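3. Construction of the Cell

3.1 Work area and fixing of the bin

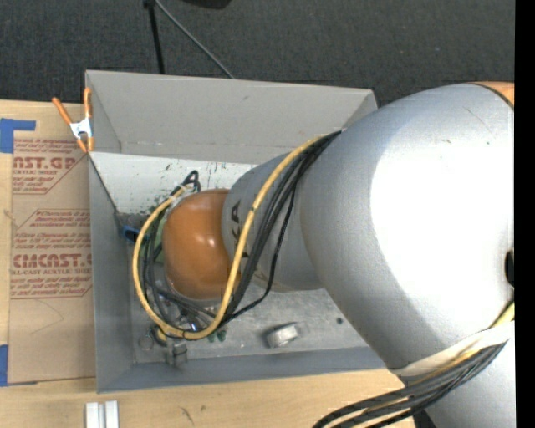
The cell was built in a shared workshop, and this decided many things in the design. The wooden table belongs to all members, so we were not allowed to drill into it or to glue anything on its surface permanently. Everything that we placed on the table had to be removable in the evening and had to come back to the same position the next morning. In the first weeks we lost much time with this. A bin that is moved only a little makes all the taught positions wrong, and the error is seen only when the tool touches a wall.

Our solution is simple. The bin is open at the top and rectangular, and it is held by a spring clamp at a corner. Beside the bin lies a sheet of cell-cast acrylic, still in its protective paper, with its edge against the bin wall. The sheet gives a straight edge for placing the bin again, and blue tape is used at its corners. We did not remove the paper, since the printed side is easier to see than clear acrylic and the sheet will later be cut for a cover. Tape is a weak fixing compared with screws, but it leaves the table clean — a condition that the workshop did not want to discuss.

Fig. 2. The arm working over the gray bin, with small parts lying inside. The acrylic sheet in its printed paper is at the left of the bin, and the spring clamp with orange handles is at the bin's upper left corner.

3.2 Cable routing

Most commercial cells guide the cables inside the arm or in a closed hose. We bought the arm second-hand from Tevbridge, without such a hose, and therefore the cables of the tool run outside. As Fig. 2 shows, a thick yellow cable and a bundle of black cables pass over the gray section of the arm and under the orange joint cover, and from there they make a wide loop. A cream-white strap holds the lower bundle to the casing.

The size of the loop was found by trial. We tried 4 lengths. When the loop is short, the cable becomes tight if the last joint turns far, and the connector is loaded from the side. When the loop is long, it hangs into the bin and can push small parts. We finally chose a length which is on the long side, because a pushed part can be picked again but a broken connector stops the work for days. The disadvantage is real, and we come back to it in Section 5.

The strap is a plain cream-white strap. We at first used plastic ties, but they had sharp ends and had to be cut at every change of the wiring. With the strap, the bundle can be opened and closed again by one person.

3.3 Parts for the picking tests

The parts were taken from the scrap boxes of the workshop. We wanted a mixed set — metal pieces, rings, small fittings and colored plastic — and we did not clean or sort them before use. New parts bought for a test are often too regular, and a method that works with them may fail with the real content of a box. Parts longer than the tool can open were left out. For the comparison with earlier work we also used the Lindqvist set, which contains only turned metal parts.

Before each series the parts were poured into the bin by hand from a low height. We did not arrange them afterwards, except when a part stood against a wall in such a way that the tool would hit the rim. In total 1,100 picks were tried with the mixed set. The series were run by 2 operators who changed places after each filling of the bin.

3.4 Control and safety

The arm is driven by its original controller. Our own program, called Kalta, runs on a separate computer and sends only target positions, with a limited speed of up to 4 percent of the maximum while a person is near the table. This is slow, and visitors of the workshop sometimes think that the arm has stopped. We kept the limit for all tests reported here.

The emergency stop is connected directly to the controller and does not depend on Kalta. A second stop button was added in October, after the members who use the neighboring bench asked for one on their side. The wiring plan and the list of materials are stored in the Prostport archive together with the program, in the version used for the tests.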